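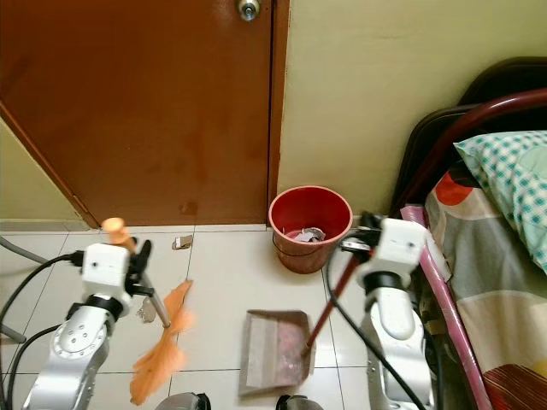 *Broom in the left gripper, dustpan in the right, bedroom tiles underneath.*

# Teaching Udo to sweep up, part 2

Udo is my two-armed robot, and this part covers the bit I put off longest: getting both arms to work on the same patch of floor. If you haven't got your arms moving smoothly yet, go back to part one first.

## Get the grip right

Clamp the broom by its pole, fairly high up, so the bristles can reach the tiles without the arm folding in on itself. The dustpan goes in the other gripper by its long handle. I run the grip force at 100 for the pan and 200 for the broom (those are the units in Nurel, the little control program I use - yours will differ). Too gentle and the pole twists as soon as the bristles drag. Ask me how many evenings that took!

## Set the floor height

Lower the pan until the front lip touches, save that height, then do the same with the bristles. Glossy tiles are lovely for this, but watch the grout lines. My pan lip kept catching on them until Ayantu Tamiru suggested tipping the handle back a touch.
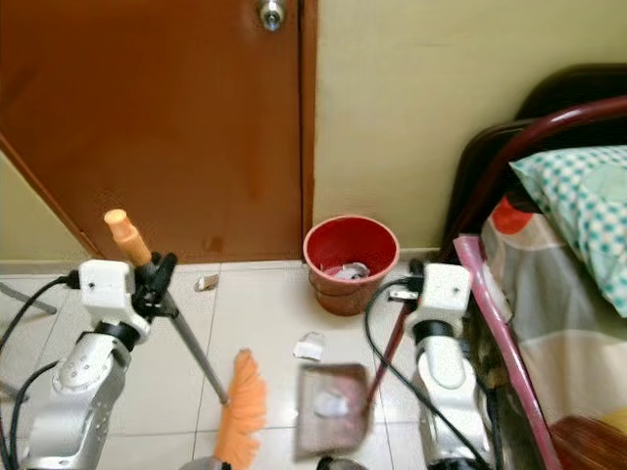 Now for the sweep itself. Keep the pan nearly still and bring the broom towards it in short strokes, slowing down for the last bit. Paper scraps are light and they'll hop straight over the pan if you rush. I recorded 279 practice strokes by hand and threw out the ones where I'd flicked.

## Check your cables

Move both arms through the whole stroke with the tools in and watch the loops. You want enough slack for full reach, and nothing near the bristles. Joscha Kleinschmidt ties his down every few centimetres, but I like mine a bit looser.

Emptying the pan into the bin is a whole separate headache - the wrist has to turn while the arm lifts - so I'm saving that for part 3.

Last edited 2025-12-18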